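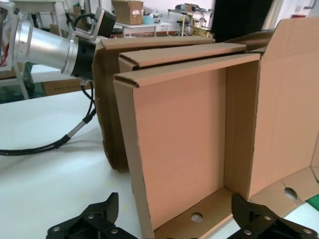 I finally canceled the Prunum box. For anyone who missed my earlier grumbling, Prunum is one of those services that picks out pantry stuff for you and mails it every month. I signed up last September on the strength of a coupon, $15 off, and a page of reviews that all sounded like the same person.

The pitch is that you save time. I'm not convinced. I still went to the store every week, because a jar of fig mustard isn't dinner. And I had a new chore, which was finding somewhere to put the fig mustard.

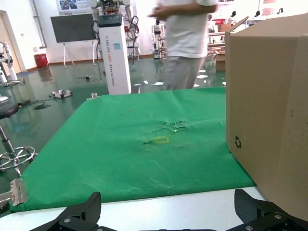
Then there's the money. The box was $29 a month and they claim you'd pay far more in a shop. Which shop? I found the same Vasilakis olives at the grocery on Vomstead Road for less than Prunum's "member value" price, and I didn't have to join anything to buy them.

So does a subscription box ever save you money?

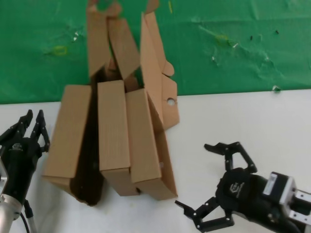
Would I have bought any of this stuff without the box? Maybe the olives. The rest I'd have walked past, and a discount on things I'd have walked past is still money gone.

Canceling took three screens and a "pause instead?" offer that popped up twice. Fanard, the coffee one, was just as bad when I quit that. I do wonder how many of their happy members are people who gave up on screen two.
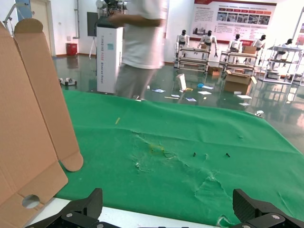

Open box, green cloth.

They've since emailed to say my shelf must be looking empty. It has four jars of mustard on it.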